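Markavia moves small-parts store to compartment boxes

Irkel workshop drops drawer cabinets after April stock check
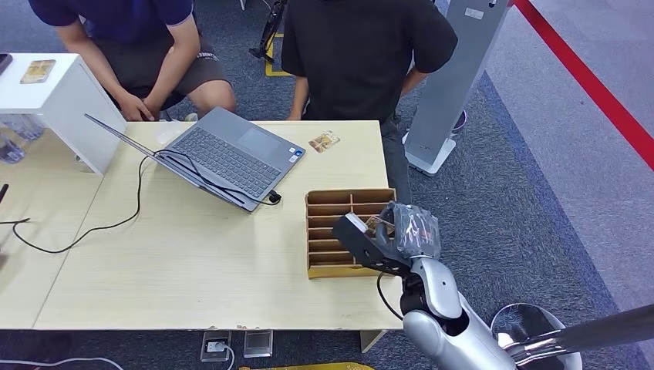

Markavia has begun replacing the drawer cabinets in its Irkel small-parts store with open cardboard boxes divided into narrow compartments. The change follows a stock check in April, which found that bagged items were being returned to the wrong drawer often enough to hold up repair work on the benches.

The store holds some 1000 separate part lines, most of them fixings, seals, springs and short cable ends used in the repair of office and workshop equipment. Each part is kept in a clear plastic bag with a paper label. Until this spring the bags were kept in steel cabinets bought in 1997, when the workshop moved to its present building. The drawers are deep, and bags placed at the back were often covered by later deliveries.

Under the new layout each compartment takes one part line only. Bags stand upright, label to the front, and the compartment number is written on the divider and on the bag. The boxes are kept on open shelving at bench height and can be lifted out and carried to a table for filling or checking. A box is put back on its own shelf before the next one is taken down.

Umut Akbulut, stores manager at Irkel, said the main aim was to shorten the time spent looking for parts.

"With a drawer you have to take out six bags to read the seventh," he said. "In a box with the top open, the labels are all facing you. If a compartment is empty you can see that from standing height, and the order goes in the same day."

The choice of cardboard was partly one of cost. Plastic bins of a similar size were tried first but did not fit the existing shelves without wasting the upper third of each bay. The cardboard boxes come flat from Kuo, are folded and taped on site, and can be replaced one at a time when the dividers wear. Dividers can be moved to make a wider slot, although Akbulut said most lines fit the narrow setting. Parts heavier than 90 grams per bag will stay in the steel cabinets for the time being, as will anything containing oil or adhesive.

Filling is done at tables pushed together end to end, with a laptop open beside the box so that each bag can be entered in the stock list before it goes into its slot. Staff had earlier worked from printed sheets and typed up the results in the afternoon. The sheets were dropped after the first week of filling, when two versions of the same page were found to be in use.

The stock list itself has been moved to Dunex, a record-keeping program already used by the accounts office. Each entry gives the part number, the compartment number, the quantity per bag and the level at which a new order is due. Sachiko Yokoyama, who set up the list, said the numbering had taken longer than the data entry.

"The old drawer numbers had gaps, and some had letters added to them over the years," she said. "We started again from shelf one, left to right. A few people still ask for things by the old drawer number, so that column stays in for now."

So far 55 boxes have been filled and shelved. The remaining lines will be transferred in order of use, with seals and springs next and the slower-moving cable ends last. Lines that have not been called for in two years will be listed separately and offered to other workshops before any are thrown away.

Bench staff have asked for two changes to the layout. The first is a larger label, as the present type size is hard to read on the lowest shelf. A new label with the part number on its own line is being printed. The second is a separate tray for opened bags, which do not stand up well in the compartments once they are less than half full. Trays have been ordered and will be placed at the end of each shelving bay.

The parts counter will stay open during the transfer, but requests for cable ends should be handed in before 11 am while those drawers are being emptied. Parts ordered by telephone are not affected. The empty cabinets will be kept on site until the heavier lines have been reviewed.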